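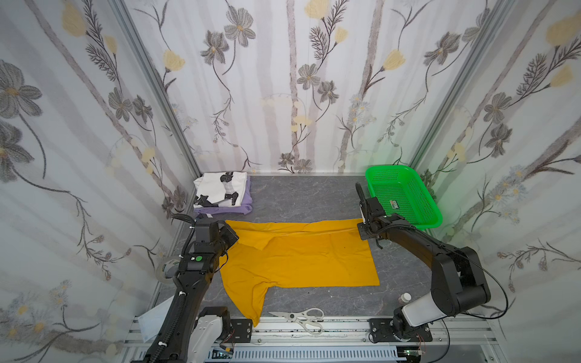

Begleitblatt zur Vorführung am Freitag
Modul Handhabungstechnik, Teil 4: Biegeschlaffe Objekte
Betreuung: Dalibor Urban, Haf Landeg

Gezeigt wird die Zelle Dreleo am Standort Fusitdale. Aufgabe ist das Falten von Oberbekleidung mit zwei Armen.

Aufbau
Beide Arme sind über Montageplatten an der vorderen Aluminiumschiene befestigt. Der gelbe Stoff wird an den beiden hinteren Ecken gegriffen, je Greifer eine Ecke. Gefaltete Teile liegen hinten links, der grüne Korb steht hinten rechts.

Kennwerte (Angaben des Betreibers)
Abstand der Armbasen: 590 mm
Aufgezeichnete Faltvorgänge seit März: 729
Zeitlimit je Teil: 180 s
Mittlere Dauer je Teil: rund 155 s

Ablauf
1. Ecken lokalisieren
2. Greifen und Straffen der Oberkante
3. Längsfaltung, dann Querfaltung
4. Ablage auf dem Stapel

Zu beachten: Die Lage des Stoffs ist nach dem Greifen nur an den Greifpunkten bestimmt. Hängt ein Teil über die Tischkante, verschiebt das Eigengewicht die Faltlinie. Vgl. Skript, Abschnitt Zustandsschätzung.

Protokoll: eine Seite, Abgabe über Satomora.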